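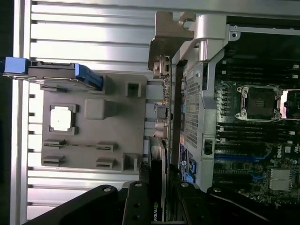
Why do two bike computers on the same ride report different amounts of climbing?

They measure height differently, and then each one decides for itself how much of a bump counts as a hill. The second part causes most of the arguments.

Duvari Bicycle Workshop, Session 2: Elevation

Barometric units sense air pressure and convert it to height. They respond well to small changes, and they also respond well to approaching weather. Leave one on a windowsill while a storm comes in and it will climb steadily without you, which is more than most of us managed in December.

GPS-only units work out height from the satellites. Height is the weakest number a satellite fix gives you, so the raw trace of a flat road can look like a bread knife. The software smooths this. Smooth too little and you gain hills that don't exist; smooth too much and the rollers on the Aguirre road disappear, although your legs will remember them.

Worked case: the Riluvmont climb. Foot of the climb to the top sign, 319 meters of gain on the survey map, no dips on the way up. Ride it and compare your total with the map. Then ride the Clundska loop, which is all short rises, and compare again with a neighbor's unit. Expect the loop to be worse. Every crest is another chance for the software to have an opinion. 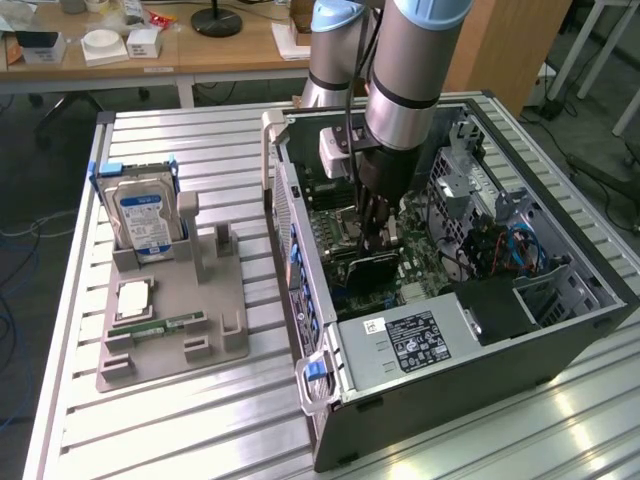

Fig. 2. Robot arm and open desktop tower.

Before the ride

Let the unit sit outside while you pump your tires, then set the altitude at a known point. Check the pressure port for mud. Sunscreen also works, if you were looking for a way to block it.

After the ride

Most upload sites offer to correct your elevation from a map. Try it once and write down both totals. On bridges and in tunnels the map may follow the ground, so a flat crossing can turn into a heroic descent and recovery – keep the original file.

Homework: a rider claims 3,000 meters in a day. List what you would want to know about the unit before buying the coffee.

Last updated: 12 January 2021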